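Right, bulb people, I need to talk about my pots. Ordered freesias and sparaxis from Stakska in a weak moment and ended up with 41 corms. I have room for maybe 20. (1/6)

Natália Valente told me to plant them deeper than the packet says and go heavy on the grit. I've done half her way and half the packet way, so at least I'll learn something! (2/6)

The sparaxis are up already, lovely little fans of leaf. The freesias are flopping all over the place like they always do for me. Twigs for support, or do I just let them lie down? (3/6)

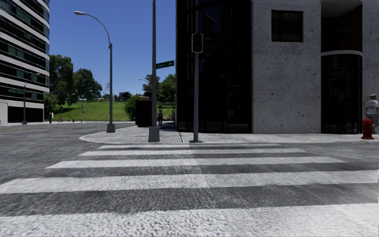
Stripes all the way over to the far kerb.

Anyway, February is the bit I dread. One mild week and everything shoots up, then a frost at 5am and it's all mush. I lost 2 whole pots of babiana that way and I'm still cross about it. Fleece is by the back door this time. (4/6)

Jahangir Sheikh swears by feeding with weak tomato food as soon as the buds show. I've always waited till after flowering, to fatten up the corms for next year. Anyone tried both? Would love to know before I open the bottle. (5/6)

Also if anybody wants spare ixia, I've got over a carrier bag's worth of tiny offsets, mixed colours, no labels (sorry). They'll sulk for a year or so and then they're gorgeous. Shout if you'd like a handful and I'll stick them in the post (6/6)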